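Section 2: Setting up the tabletop and the child's corner

Search this guide Go Clear

Last updated: August

This section covers the Hendholm table when it is used as a display or dressing surface for children's furniture and shoes. Frame assembly is in Section 1. Do not start here until the frame stands level and all fasteners have been tightened.

Before you begin

1. Choose a spot with daylight or a ceiling lamp overhead. Leave enough room to walk past both short ends.

2. Wipe the top with a barely damp cloth, then with a dry one. Wipe along the grain. Do not use scouring powder, wax or furniture polish.

3. Let the top dry for 41 minutes before placing anything on it.
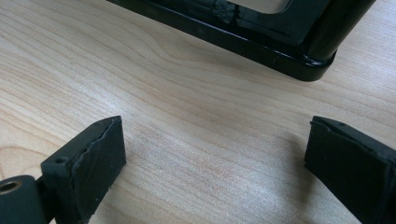 Cleaning marks are easiest to find from a low angle. Crouch at one end and look toward the light. Dried cleaner leaves a dull patch with a hard edge. A soft, even sheen in the middle of the top is normal on the pale finish, as are grain lines that bend into long wavy loops. Neither can be wiped away, and repeated rubbing will only wear the finish. If you find a dull patch, repeat step 2 with a fresh cloth.

Note: Tops from different batches vary in tone. A replacement top ordered under part number 217 may be lighter or darker than the original.

Placing the chair

4. Check the feet or base of the chair for grit. A single grain of sand will scratch the top.

5. Lift the chair with both hands and lower it straight down. Do not drag it. With the Flistis child's chair, hold it under the seat and never by the knob on top of the backrest.

6. Stand the chair toward the back of the tabletop with the backrest upright. Keep the front half clear for shoes.

7. Press lightly on the seat. If the chair rocks, lift it off and check the frame again as described in Section 1.

CAUTION: The chair is placed on the table for display only. Never let a child sit in it or climb on it while it is on the tabletop. Move it to the floor first.

Placing the shoes

8. Shake out each shoe over a bin and wipe the sole.

9. Set the first shoe down to one side, in front of the chair. Jelly sandals like the lilac pair can go straight on the wood for a day. For longer displays put a Lellis felt mat under them, as soft plastic can mark the finish.

10. Pick up the second shoe and check the sole and straps before you set it beside the first.
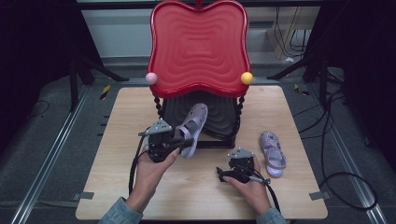 11. Turn both shoes so the toes point the same way, then close any buckles.

Clearing the table

12. Take the shoes off first, then the chair. Lift everything clear of the surface.

13. Glossy black items show fingerprints. Wipe them with a dry microfiber cloth before they go back in the box.

14. Wipe the top as in step 2.

Marks and small repairs 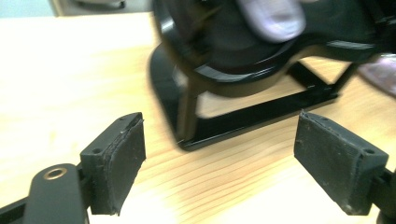 Othmane Tahiri
Product Documentation, Ait Brahim

Light scuffs can be treated at home. Rub them along the grain with 300-grit paper wrapped around a cork block, using no more pressure than the weight of your hand. Stop as soon as the scuff fades and remove the dust with a dry cloth. Test the paper on the underside of the top before using it where it will show.

Do not sand the edges. For a chipped edge or a lifted corner, order a replacement top. Orders received by noon on Thursday are shipped the same day.

Was this section helpful? Yes 41 No 2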